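Temell cell, task box set - notebook, April
Morning start 8:40, box on the table, all three modules joined

Big day for the button set! We went into this morning with 445 usable episodes and came out with 463, so 18 new ones kept, and I'm really pleased with how they look when you scrub through them side by side. The target for the whole box is 2,050 (buttons, toggles, sliders, knob, cables), so there is plenty of road left, but the buttons have been the slow part and they are getting quicker.

Chutima Khamphan drove the first half and I drove the second. We swapped on purpose halfway through each button color, so the policy doesn't learn that red is always Chutima's and blue is always mine. Her approaches are lovely - she comes in high, stops for a beat, then goes straight down. Mine are more of a slanted glide. I used to think we should agree on one style, and I've come around to keeping both, as long as the last bit before contact is vertical.

Red is the one I care about most. It sits behind the yellow one, so the fingers have to come down without brushing anything in front, and from the head view they hide nearly the whole button at the moment that matters.

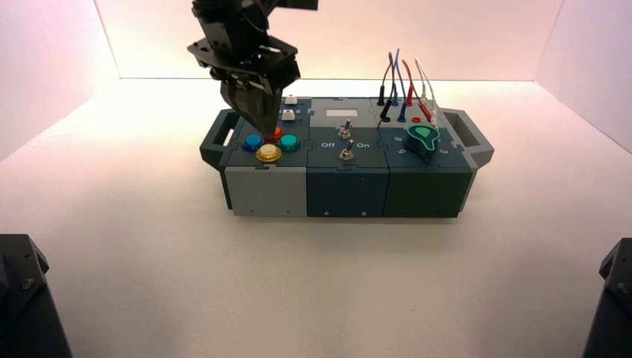

Red button, fingers down on the left module, head view.

You get a sliver of red and that's it. So if the model is going to know where it is, it has to learn it from the approach or from the wrist view. Idea for the Urberg training run: drop the head view at random in a share of the batches and see whether the wrist view picks up the work. Chutima thinks it will. I think it will for blue and teal and struggle on red. We have a coffee on it.

Settings for anyone picking this up:
- prompt text is "press the red button", lower case, no period. Please stop adding periods (me included)
- start pose varied by hand every episode, no snapping back to home
- keep the late corrections. If the fingers drift and you fix it, that's a good episode, label it "recovered"
- throw out anything where the box slides

Threw out 2 today, both mine, both slides. Pushed too hard on the way down.

After lunch we went through the wrist views, and they make me happy. The fingertips come together in a neat point and the plain white walls behind give almost nothing to latch onto, so the box really stands out.

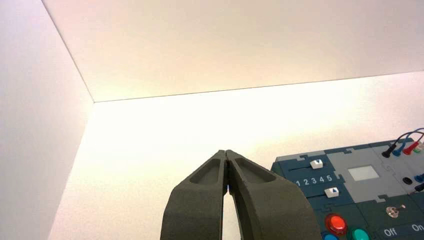

Wrist view, fingers left of the box. Sliders, little screen and the plugs all in view.

Look how much of the box you get from there! Both sliders, with the 1 to 5 scale between them, and the blank screen too. I'd been planning a separate viewpoint for the slider episodes and now I'm not sure we need it. Want to try a short batch from this side before we move anything.

To do:
- slider prompts: decide whether we say "upper" and "lower" or go by the direction of the triangle. I vote triangle
- ask Bivwood about the second copy of the labels file, the Chien export still skips "recovered"
- toggles next, Chutima first up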